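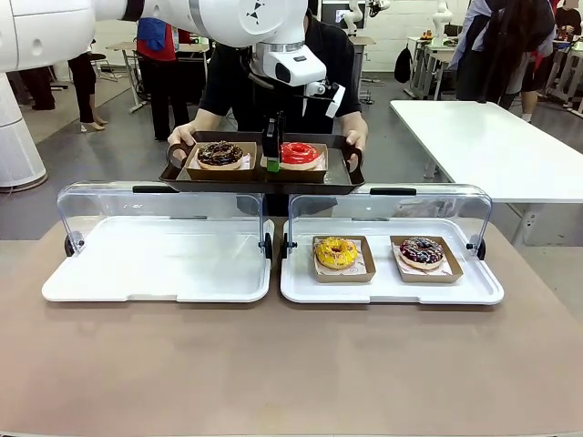

Elevenses is a light refreshment taken in the middle of the morning, usually a hot drink with something small and sweet to go with it. The name comes from the hour at which it is traditionally served, although plenty of households and workplaces have it a good deal earlier, and a few are stubborn enough to hold out until nearly noon. It may be eaten standing in a kitchen, sitting at a desk or leaning on a garden gate, and there are no firm rules about what belongs to it. Where several people are being looked after at once, the food is generally brought round on a tray, and one with a raised rim and looped handles, like the dark brown rectangular tray being held out with a red doughnut, is a familiar sort. Biscuits, buns, slices of fruit cake and buttered toast are all common, and the drink is most often tea or coffee.

Name

The word is a plural of a plural, "elevens" having been in use in several English dialects before the extra ending was added, and it sits alongside a whole family of older country words for a snack between meals. Many of these had little to do with the clock and a great deal to do with work in the fields, where people had been up since first light and the midday meal was still a long way off. Elevenses has outlasted most of them in everyday speech, perhaps for no better reason than that it is a pleasant word to say. In some parts of the English-speaking world "morning tea" is the usual term, and in many offices people talk only of "the coffee break", even when everybody in the room is drinking tea.

Customs

At home, elevenses has long been tied up with visiting. A neighbour who called in the middle of the morning could be given a cup and a biscuit without anyone having to lay a table, and could leave again after twenty minutes without seeming rude. Baking for it tended to be of the plain and lasting kind: rock cakes, shortbread, flapjack, gingerbread that was better on the third day than the first. Cream and soft icing were more likely to be kept back for the afternoon, though anyone who has found half a birthday cake in the tin the morning after will know how easily that custom is set aside.

In workplaces the break took on a more orderly shape. Larger factories and offices had a trolley that went round the building, with an urn, a stack of cups and a shelf of buns, and the order in which it visited the departments could be a matter of real feeling. The trolley at the Revar stocking works in Hawthorne is one of the better recorded. The works had 535 people on its books at its busiest, and the buns came from a baker two streets away in wooden flats, 300 to a delivery, on the understanding that latecomers would have to make do with bread and jam. The finishing room was served first in the summer months and last in the winter — an arrangement that seems to have pleased neither the finishing room nor anybody else, but which lasted until the trolley was given up in favour of a canteen hatch.

The local historian Kornél Csonka, whose study of the works draws on letters and wage books kept by former employees, found that the break was written into the terms of work at Revar well before a proper dinner hour was. He gives it a good deal of the credit for the friendships that ran between departments, as it was the one time of day when people who did quite different jobs had cause to stand in the same corridor.

Food and drink

Tea is usually taken with milk, and strong. Coffee became more common as instant coffee found its way into ordinary kitchens, and for many people it is now the natural drink of the morning, with tea left for later in the day. Children are given milk or squash. In cold weather a cup of hot meat or vegetable stock has its faithful followers, especially among those who work outdoors.

The habit of dunking a biscuit in the drink is widespread and much argued over. A biscuit for dunking needs a fairly close crumb, and the plain round sorts tend to do better than those with a filling. Chalerm Phuthong, who ran the Wumari tea room for many years, set out his own views in a short pamphlet, "The Second Cup", in which he recommends 5 seconds for a ginger biscuit and advises against putting shortbread anywhere near a cup at all. The pamphlet had a printing of 2,000 and is still passed about among his old customers, often with pencilled disagreements in the margins.

Related customs

A mid-morning meal of one kind or another is found in many countries. In parts of southern Germany and Austria there is a second breakfast, rather more filling than elevenses and often savoury, with sausage, cheese and bread. In Spain, the almuerzo of some regions is eaten in the later part of the morning and may run to a good-sized filled roll. Sweden's fika can be taken at any hour but very often falls in the morning, with coffee and a cinnamon bun.

See also

Afternoon tea
Coffee break
Second breakfast
Tea trolley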